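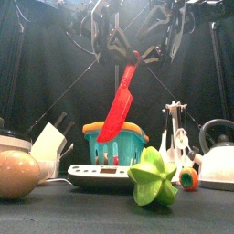
Search this site Search Go

Category: Toy library / News for families

The toy library after the summer

Dear families,

The toy library at Dijkstra Street opens again in September, and I want to write down the changes for this season in one place. Several parents asked me the same questions in August by telephone, and I was not always giving the same answer. For this I am sorry. What is written below is correct.

First, the opening hours. We had until now one long afternoon in the week, and in the last hour the line went out to the stairs. From September we have two shorter afternoons, both from 3:30 to 5:45. The exact days are on the paper at the door and also on the back page of this newsletter. Please come before 5:30 if you bring back a game with many pieces, as we must check it together with you before you leave.

We start the season with 179 families. This is more than I expected when Dzifa Zakaria and I put the first boxes on a borrowed table. Each family may now take home three things at one time: two toys and one puzzle, or two toys and one board game. The loan is for three weeks. You can make it longer one time, by telephone or at the desk, if no other family is waiting.

The wooden train is a special case. It has now its own waiting list, and the loan for it is only two weeks. I know that some children will be sad about this. Twelve families are on the list and we have one train.

Over the summer we also went through all the shelves. At the end 197 toys stayed in the catalog. The ones with cracks or with missing parts we took out, and Dzifa brought the plastic ones to Plastano, where they accept hard plastic from small groups without payment. A few puzzles with one missing piece we kept. They are marked with a yellow sticker, and you can borrow them outside of your limit.

The new shelves came from Sesta and they are lower than the old ones. A child of three years can now see the top. In the first morning I saw how much this changes – two little brothers chose for themselves, without any adult lifting them, and they took a very long time for it. Please let your children be slow. We are not in a hurry there.
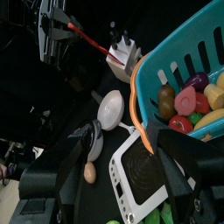
Play food: banana, corn, eggplant, tomato and others.

Now about the play kitchen things and other small sets. Many of you borrow them for birthdays, and this is a good use, but small sets are the ones which come back mixed. Last winter we had a teapot from one set living in the box of another set until spring. On the inside of every lid there is now a list with all parts. Please read it at home, before you put the box in your bag, and write on it with pencil if something was already missing when you received it. There is no fine for a lost small part. We only want to know.

Washing: warm water and a little dish soap is enough for plastic. Wood should be wiped and not put under water. Cloth dolls we wash ourselves, so you can give them back as they are.

Several of you asked about the money. The yearly fee stays the same. We received a gift of 500 from Zorko, the paint store on the corner, and we will spend it on games for children over eight, because that shelf is quite empty. Trilok Nautiyal is making the list of titles. If your older child has a wish, please write it on a piece of paper and put it in his box near the coats. He reads also the drawings.

We are still looking for two people for the desk, one for each afternoon. You don't need experience, but you should have patience with the card boxes, which are not yet in a computer. My telephone number is on the back page. I answer best in the evening after 7, when my own children are in bed.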